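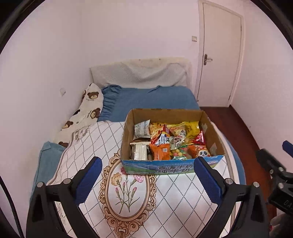 Why Do Blankets Keep You Warm?

Hi again! I'm Margarida, and I get a lot of letters from kids who want to know stuff. One I liked so much that I taped it to my desk. It said: "My grandpa says my blanket doesn't make any heat. Then why am I hot under it?"

Well, your grandpa is right. Your blanket isn't making any heat at all. Put a thermometer under a blanket on an empty bed, wait an hour, and you'll read the same number as the rest of the room. (I tried it. Pretty boring hour.)

So where does the heat come from? It comes from you! Your body is burning up your dinner all night long, a tiny bit at a time, even when you're fast asleep. You need that energy to pump your blood and breathe and grow, and a lot of it ends up as heat. You are a heater with pajamas on.

Now, heat has a habit. It moves from warm things to cooler things. If you lie on top of the covers in December, the heat from your skin warms up the air right next to you, and then that warm air floats off and cooler air slides in to take its place. Off goes more of your heat, and more, and pretty soon you're shivering.

A blanket gets in the way. It holds a layer of air close to you so it can't wander off. And air that stays put is really bad at passing heat along, so your heat leaks out slowly and you stay cozy. A grown-up word for something that slows heat down like that is an insulator.

What's inside a quilt?

A lot of quilts are like a sandwich. There's a top, a bottom, and a fluffy layer in the middle called batting. The fluff is full of tiny pockets of air, and those pockets do most of the work. The stitching that goes through all the layers keeps the fluff from sliding down to your feet in one big lump. My neighbor Nuno has a very old quilt where the stitches came out, and he says it's like sleeping under a sheet with a pillow stuck in it!

Birds do the same trick, by the way. Have you ever seen a little bird on a cold morning looking as round as a tennis ball? It's puffing up its feathers to hold more air. Cats and foxes have thick winter fur that works the same way.

Can a blanket keep things cold?

Yes! This is my favorite part. Try it at home.

You need two ice cubes the same size, two small bowls, and a thick wool sock. Put one ice cube in each bowl. Slide one bowl into the sock and fold the top over. Leave the other one out on the counter. Check them after 40 minutes.

Which do you think will melt first? Lots of kids say the one in the sock, because socks are warm. But the sock has no heat of its own to give! It just slows down the heat coming in from the kitchen, so the ice inside should last longer. Write down your guess before you look (no changing it afterward).

If you want to keep going, try a plastic bag, a dish towel, or some crumpled newspaper. Abbas, who is nine, wrote to me that he wants to test his dad's winter hat. Ask first, Abbas!

Next time I'm answering a question about why your toes get cold before your knees do.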